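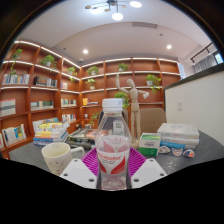
Clolisix User Board > Student Projects > Manipulation

Thread: Bottle grasps, label and clear plastic, what do you feed the policy?

nwibisono
Posted Feb 2, 2020

Second-year project, two people, supervised lightly. The task is pick up a clear plastic bottle from a cluttered tabletop and set it back down upright at a marked spot. Demonstrations are collected by hand with the gripper, wide lens on the wrist, no arm involved at this stage. We have 192 demonstrations so far and the course asks for 600 by July.

Replay on the arm works with the mug. With the bottle the fingers close 2 cm high, on the shoulder, and the bottle rotates in the grip. Training loss looks the same for both objects. Image input is downsampled before the encoder. Has anyone dealt with this on transparent objects?

Ningsih Wibisono

tolvane
Clear plastic is the usual culprit. At low resolution your encoder sees a cap and a label with whatever is behind the bottle in between. The policy locks onto the cap. Check the saliency maps before changing anything else.

nwibisono
Checked. The cap is the strongest response, the label second. Between the two there is almost nothing. With the bookshelves behind, the response sometimes lands on a book spine showing through the shoulder.

gearlash_77
Put tape on it. One band of matte tape at the grasp height and the problem goes away.

a_pillai
I'm the other half of this project. We considered tape and decided against it. The assessment uses an unmodified bottle, so a policy trained on taped bottles would have to be retrained anyway.

gearlash_77
Then train on both. I had a mixed set last year and the tape cues washed out after the first third of the data.

tolvane
Disagree. Mixed marking teaches it that tape is reliable and plain bottles are noise. You'd have to balance the set carefully and they only have 192 demos.

marrowfield
What do the two of you do with wrist roll? If all of the demonstrations come in level, the network never learns that the bottle's long axis and the image's vertical are separate things. The bottle stays fixed relative to the lens after the grasp, so post-grasp frames carry very little about height on the object. The background does all the moving.

a_pillai
We vary roll on purpose during the carry. In some of the recordings the table comes out steeply tilted in the view and the bottle is still upright between the pads.

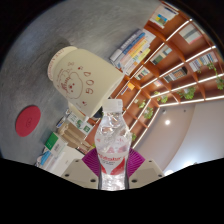
The approach phase is much more uniform. Both of us tend to come in level and only roll after closing. I went through the trajectories tonight and the spread in roll before contact is small enough that I would call it a gap in the data.

marrowfield
That is your first fix, then. Randomize approach roll and approach height. Also weight the loss toward the frames just before closure. A 2 cm error there gets averaged out by a long carry, so your loss curve tells you nothing.

sellar_labtech
We use the Sellar notes for the same exercise. They recommend trimming the carry so it makes up no more than half of each episode. Our failure rate on clear objects dropped after trimming, but we changed the finger pads in the same week, so I can't separate the two.

gearlash_77
Which pads? Ribbed ones give in the middle and can pull a narrow-waisted bottle down into the grip by themselves. With ribbed pads I'd aim for the waist and let compliance handle the rest.

nwibisono
Ours are ribbed. Aiming for the waist is what we demonstrate. The policy is the part that goes high.

tolvane
Before recollecting anything, verify the time offset between the camera and the gripper width signal. If the width leads the image by a few frames, the closing command gets associated with a pose slightly earlier in the descent. On a vertical descent that shows up as a grasp that is too high, every time, in the same direction.

a_pillai
The mug would show it too.

tolvane
Only if you take the mug from above. Side approach to the handle would hide it.

nwibisono
We take the mug from the side. I had not considered that. Will measure the offset with a flashing LED and post the number.

nwibisono
Update. Width leads image by three frames. Corrected it in the loader and retrained on the same 192 episodes. The grasp is now on the label for most trials. It still goes high when the start position is far left, where we have few demonstrations.

marrowfield
Good result, but I would still fix the approach roll before July. The offset was hiding it.

a_pillai
Agreed. Next block of recordings uses a printed list of start positions and roll angles. I'll attach the list once the format is settled, CSV unless somebody objects.

gearlash_77
CSV is fine. Put units in the header row.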